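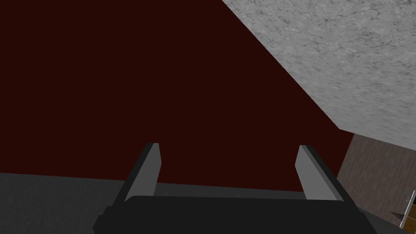 Re: [Droltcombe] Practice kitchen and what it means for the early shift

26 comments · 2 shares

Hello all,

Thanks for writing this up, it saved me starting the thread myself! I've answered underneath, and a few other things have crept in as well.

> I sat in on the Rimetance session in the back office and I have mixed feelings. The people from Ertürk were friendly and answered everything. But I've set up breakfast in this building for a long time, and it was odd watching a gripper on a screen learning to open cupboards. My questions:
>
> 1. Who decides which jobs it gets?
> 2. What happens to the early shift hours?
> 3. Why does the kitchen on the screen look nothing like ours?
> 4. Do we get any say once it's on the floor?

I'll take number 3 first as it's the quickest. The practice kitchens aren't meant to be copies of ours. The software makes them up by the dozen, with different walls, worktops and cupboard fronts, so the arm doesn't get used to one room and go to pieces in another. We certainly don't have a dark maroon wall, and if anyone finds the budget for marble I'd like to be told. What does carry over is the reaching and closing, and how near it can get to a cabinet before it needs to back off. I had a go at steering it myself and it's much harder than it looks. I kept losing track of where the floor was. By my tenth try I was completely hooked, and I stayed until they wanted to lock up.

On number 1, we do, or at least we write the list. I went round the early and late shifts with a notebook and came back with 29 jobs. Then we crossed off anything that involves talking to a guest, anything with hot fat, and anything people said they liked doing (the fruit table stays with us, you'll be glad to hear). What's left is mostly fetching from low cupboards, stacking trays, emptying the rack and putting things back where they live. If you think something is on the wrong side of the line, write to me and I'll move it.

Number 2 is the one everybody is asking about, and quite right too. The agreement covers 80 hours of trial running on our floor, and the rota stays as it is for all of them. After that, the plan is that the first half hour of the early shift stops being bending and carrying and turns into checking deliveries and doing the allergy sheets properly, which at present get filled in standing up with a coffee in the other hand. I can't promise what the rota will look like next year and I won't pretend to. I have asked for any change to be put to us in writing before it goes up on the wall, and that's been agreed.

And number 4: yes! There will be 2 people from each shift trained to run it, paid at the higher rate while they do. They can stop it at any time without asking a manager. The team at Gesau did their training on the practice kitchens before the arm arrived, and they told me the best part was being asked where things should go. They had a row over the cutlery trays that had been simmering for years, and it finally got sorted.

One thing I'd like from everybody before October — please send me the jobs that hurt. Knees, wrists, backs, whichever. The low cupboard by the dry store has come up more than any other, and I want it near the top of the list. Send the fiddly ones too, like the lids that only come off if you know the trick. Ertürk's people were delighted with those and wrote every one down.

The next session is at 2.30 in the back office, after lunch clears, and there's a spare chair by the controls. Do come and have a go, even if you're dead set against it. I'd sooner hear it from someone who has tried to grab a cupboard handle and missed.

Zübeyde Akgül
Early shift, Droltcombe

Share this message · 2 shares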